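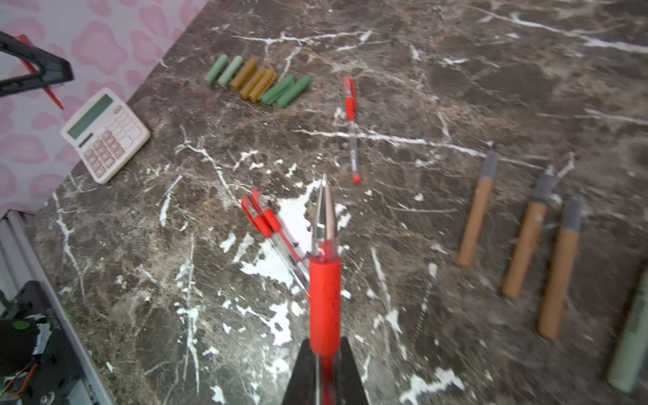
What's the best way to sort a pile of mixed pens and markers without it taking all night?
Split by type first, then by color inside each type. Red ballpoints in one group, markers in another, and only after that worry about what still writes.

Posted in: Desk & Small Spaces > Pens, Markers, Paper
Thread: red pens everywhere, marker stubs, dark marble top. help me sort

inkdrawer41
ok so. quick one, on my lunch. putting all the pens in order, on a dark brown marble top with white veins bc its the only big flat surface I get. Red ballpoints, the clear barrel kind with red caps, plus a little row of short stubby ones, pale green, a mustardy gold, a darker green. Want ONE system I can keep up with. Right now everything goes in a Farkas tray and comes out worse than it went in. By color or by type?? go

marginalia_pat
Type. always type. A red pen and a red marker do different jobs, why would they live together

tallcupboard
disagree. color. When I grade I reach for red, dont care what it is. If your eyes go to color first then sort by color and be done with it

marginalia_pat
and then you grab a marker and it bleeds thru three sheets of homework. been there

tallcupboard
once. maybe twice

quillandcrate
What are you USING them for tho. Nobody asked. Craft table and grading pile are two different answers imo

inkdrawer41
both lol. red ones are for grading, short ones are for my planner and for labeling jars. I do have the greens next to the greens and the golds together, looks nice, no idea if its useful

quillandcrate
then type, then color. Two cups. Red ballpoints cup one, short stuff cup two. Done, eat your lunch

bluntnib
Cups are a trap for short ones. They sink. You end up tipping the whole cup out to find the light green. Shallow tray, lay them flat side by side, like the row you've got now. I use the lid off a Sundetti cookie tin, works better than the organizer I paid for

inkdrawer41
ooh tin lid. have one of those

pocketclip
Other thing, ballpoints with clear barrels, you can see the ink. So line them up all facing the same way and look along the row before you put anything away. Low ones go up front, use those first. I teach and go thru a stupid amount of red, had a box of 700 from the Altcombe school surplus sale back in December and I'm still not at the bottom of it

tallcupboard
700?? what

pocketclip
it was cheap. split it with the whole hallway. still have a drawer that wont close

marginalia_pat
do NOT store them tip up btw. Cap on, lay flat or tip down. Markers flat, always flat

bluntnib
tip up is fine for ballpoint for a day or two. its months thats the problem

marginalia_pat
my whole cup went scratchy and they were tip up, thats all I know

bluntnib
could be old pens. could be the cup was on a windowsill. cant pin that on tip up

inkdrawer41
ok fighting aside. what about the dark top, the veins are so busy I lose the small ones against it. The red I can find no problem. Keep thinking I've put everything away and then theres a green one just sitting there

quillandcrate
Sort on a dish towel. Plain white one. Pull it up by the corners when youre done and the strays come with it

tallcupboard
or a sheet of printer paper per color, write the color on it. Kids can do it then too

pocketclip
does marble stain from marker? asking for my own counter, dark too. got a dot of green on it last week and panicked

quillandcrate
depends if its sealed. Real marble is porous, wipe it right away. Plain water and a bit of dish soap, soft cloth. No vinegar, no lemon, acid etches it. If its a printed lookalike its a lot more forgiving

bluntnib
rubbing alcohol on a cotton ball got permanent marker off mine. test a hidden spot first pls

pocketclip
dish soap didnt touch it, alcohol did. thx

inkdrawer41
update. Went with type then color. Going one at a time, slow, a green one next, they get set down against all that brown and pink. The pink leopard stuff on the walls stays, dont start

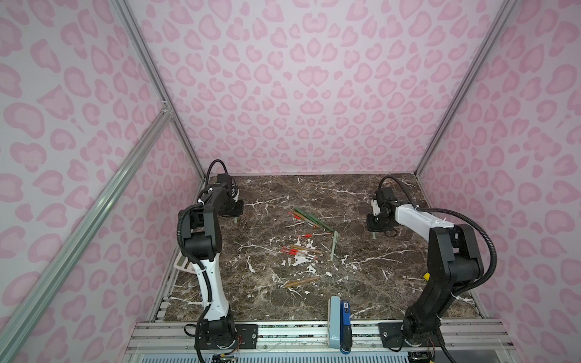 Re: sorting order, what I ended up with (posted 21/05/2026)

inkdrawer41
putting it in one post so I can find it later

1. Everything out on the top, nothing in cups yet
2. Red ballpoints, caps the same way, check the ink thru the barrel
3. Short ones in a row, light green, gold, darker green
4. Scribble test on scrap paper, dead ones go in the trash not back in the tray (this is the step I always skip)
5. Ballpoints in the cup, tip down. short ones flat in the tin lid
6. Wipe the marble

took me 45 minutes incl. finding the tin. next time shoudl be quicker

marginalia_pat
tip down. good

tallcupboard
still say color. but fine

bluntnib
Check caps before 5. A loose cap on a marker and its dead by next month. Push till it clicks, if it doesnt click swap it for one off a dead pen

inkdrawer41
good call, adding that. saved 2 caps already

quillandcrate
anybody tried the Hanetus drawer inserts? the narrow ones. Wondering if the stubby markers fit across or only lengthwise

pocketclip
have one. lengthwise fine, across no, at least not mine, mine are a bit longer than regular stubs I think. Measure first

quillandcrate
ok will measure tonight

tallcupboard
how deep is it? my drawer is really shallow, tray has to clear the front lip

pocketclip
not at home, will check and post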